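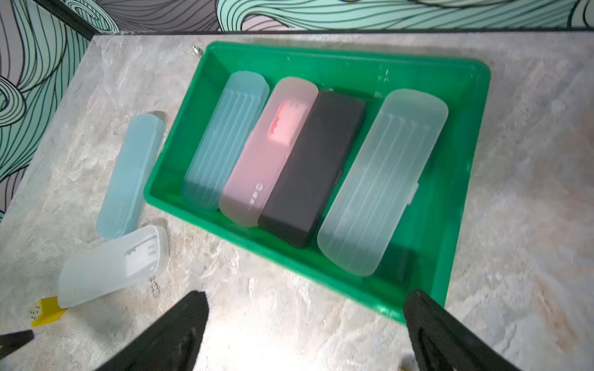
Pencil cases and a green tray on a marbled tabletop.

1/ Vinell Travel Information Service, August 17, 2022. Several readers have asked what the planned registration of visitors at the Zwane land crossing will mean for them. This thread sets out what has been published to date and what remains open.

2/ The new procedure applies to visitors who do not hold a residence permit and who intend to stay for a short period. Residents, and holders of a valid local traffic card, will continue to use the existing lanes.

3/ At a first crossing, a visitor will be asked for a passport, four fingerprints and a facial photograph. Children under 12 will be photographed but will not give fingerprints. The passport stamp will be withdrawn once the register is in full use.

4/ The register will be kept in a system called Stimanance. It will record the date and place of each entry and exit and will calculate the days a visitor has left. Border officers will see the result on screen. Visitors will be able to check their own balance on a public web page, which has not yet opened.

5/ A trial was held at Zwane in June. According to the operating report, 736 travelers were registered on a voluntary basis over 10 days. The average time for a first registration was 94 seconds per person, not including the wait to reach the booth.

6/ The same report notes that second crossings were much shorter. A traveler already in the register needs only a passport scan and one check, either face or fingerprint.

7/ The main concern raised by carriers is coach traffic. Passengers must at present leave the coach for first registration, and the covered area on the northern side holds one coach party at a time. Brurkex, which runs the daily coach link, has asked for handheld equipment so that officers may register passengers in their seats. No decision has been announced.

8/ Private cars raise a related question. The trial required all occupants to step out and walk to the booth. The report describes this as workable in dry weather and recommends a roof over the walkway before winter. We have seen no building schedule.

9/ Freight drivers were not part of the trial. The crossing handles up to 2,000 vehicles on its busiest days, and a large share of these are trucks. We have written to the crossing authority to ask whether drivers will be registered in the freight yard or at the passenger booths, and will post the reply here.

10/ On personal data: entries are to be kept for three years after the last exit. Where a visitor has overstayed, the period is five years. A visitor may request a copy of the record and may ask for an error to be corrected. The request form is to be made available at the crossing and by mail.

11/ Travelers with two passports should note that the record is tied to the document shown. Use the same passport to enter and to leave. Those who renew a passport between visits should expect to be registered again — the fingerprints already held will link the old file to the new one.

12/ No fee is charged for registration. Any website or agent that offers to register you in advance for payment should be ignored, as advance registration does not exist at this crossing.

13/ A start date has not been confirmed. Until it is, passports will be stamped as before, and visitors should check that each stamp is clear and carries the correct date.

14/ Questions about individual cases should go to the crossing authority. We are unable to look up a person's record or comment on a refusal of entry. General questions may be left under this thread.

15/ Correction to post 7: the covered area is on the southern side of the crossing. The northern side has the parking area only.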